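Zoreo Cleaning Cloth, pale yellow

Item group: Household cloths
Sold in: packs of 12
Item number: 237
Maker: Lo Presti
In stock, sent from our Stultby store

The Zoreo is a soft general cloth for the kitchen, the bathroom and the hallway. We have sold it for several years and it is the cloth which our customers order again most often. It comes in one color only, a pale yellow. Customers ask us sometimes for blue or for pink. Lo Presti has made those colors in the past, but they stopped, and we do not expect them back.

What the cloth is good for

Use it for dusting shelves and window sills, for wiping the table after a meal, for drying the sink and the taps, and for cleaning mirrors when you do not have a glass cloth in the house. It takes up water well and you can wring it out with one hand. It is not made for hot pans or for oven doors. For these we recommend the thicker Imby cloth, which you find in the same group.

When the cloth is new, it lets go a little yellow fluff. Please wash it one time before you use it on glass or on dark furniture. After the first wash the fluff is mostly gone.

How it folds

The Zoreo has no stiff border. The edge is simply cut and finished with a thin thread in the same color, so the cloth falls softly when you pick it up and it does not keep a hard crease from the package. Many people fold it in four and use one side after another until all sides are dirty. Others prefer to take it loose in the middle, like a handkerchief. Both ways are fine.

If you fold a whole pack for the drawer, put the cloths in half, then in half again, and lay them with the closed side to the front. In this way you can take out one cloth and the others stay in their place.

Washing

Wash at warm or hot, together with other light colors. Do not use fabric softener, it makes a film on the cloth and then the cloth pushes the water in front of it. Do not use bleach. The dryer is allowed at low heat. If you hang the cloth on a line, shake it first and pull the corners a little, so it dries flat.

We have tested the cloth in our own washing machine in Stultby. After 20 washes it was softer than at the beginning and a little paler. After more washes than this the thread at the edge can become loose at the corners. You can cut the loose end with small scissors, it does not open further.

Size and package

The cloth is square. It is large enough to cover an open hand with a good piece left on every side. It shrinks slightly in the first wash and later it stays the same. The pack has a paper band and no plastic bag. The band can go in your paper recycling.

One pack goes as a letter. From three packs we send a small carton. If you order for an office or for a school, please write to us before, and we will look if we have the quantity on the shelf.

Which cloth should I choose?

Zoreo: soft and thin, for dust, for tables and for light kitchen work.
Imby: thicker, with a rough side, for stoves, bathtubs and garden chairs.

Both can be washed together. The Imby is darker, so wash it alone the first time.
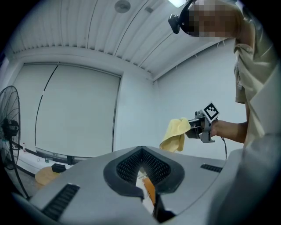
A pale yellow cloth held up from the top, with its soft folds.

Questions we receive often

Can I use it with a spray cleaner?
Yes. Spray on the cloth and not directly on the furniture. Rinse the cloth with clear water when you have finished.

Does it leave stripes on a mirror?
With too much water, yes. Wring it out well and go over the mirror again with a dry one.

Is it suitable for the floor?
For a small spot on the floor, certainly. For a whole room it is too small and too thin, and you would be on your knees for a long time.

My cloth smells after a few days. What can I do?
It was probably left wet and closed together. Wash it hot, dry it completely, and hang it open between two uses.

Can I return an opened pack?
You can return a pack when the paper band is still closed. You have 21 days from the day you receive it. If a cloth has a fault, we replace it also when the pack is open. Please send us a short message and tell us what is wrong with it.

Delivery

Orders which arrive in the morning leave our store on the same working day. In November we changed to another carrier for the small cartons, and a few customers had to wait longer than usual. This is now in order again.

For questions on cloths and on larger quantities, please write to Marwan Hourani in our customer service. He answers in English and, if you prefer it, in French.

Page last changed: 5 December 2022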